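Tellon Classic Car Auctions: Frequently Asked Questions

How do I register to bid?
Complete the bidder form and pay the refundable $500 deposit.
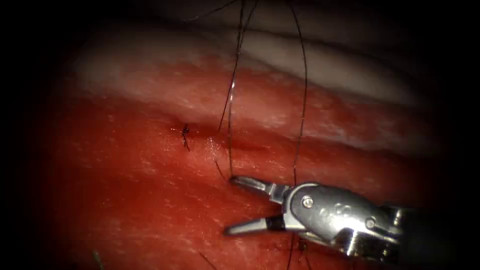

Deposits are returned within 27 days of the sale if no lot is purchased.

May I inspect a car?
Viewing is held at the Birkett hall before each sale.
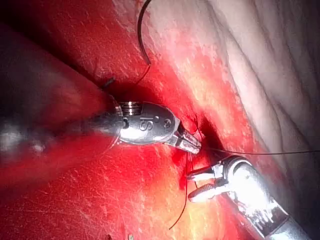
Selling a Car

What is the entry fee?
The fee is $60 per car. 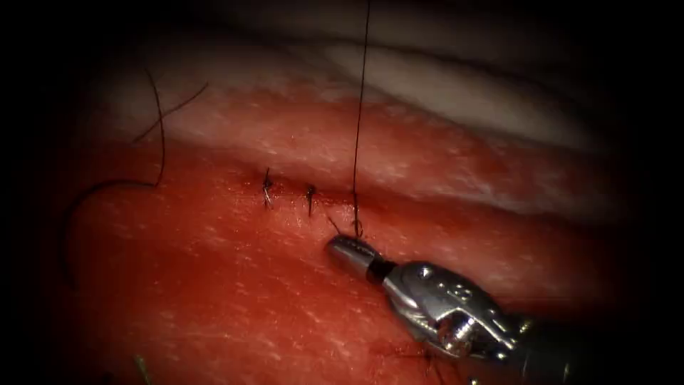

Close view, instrument at right

Reserves are agreed in writing.

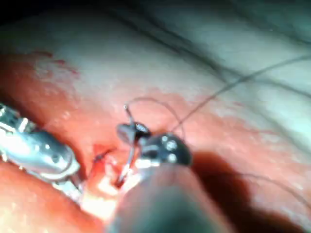 When are sellers paid?
Sellers are paid once the buyer's funds have cleared.

Updated August 28, 2019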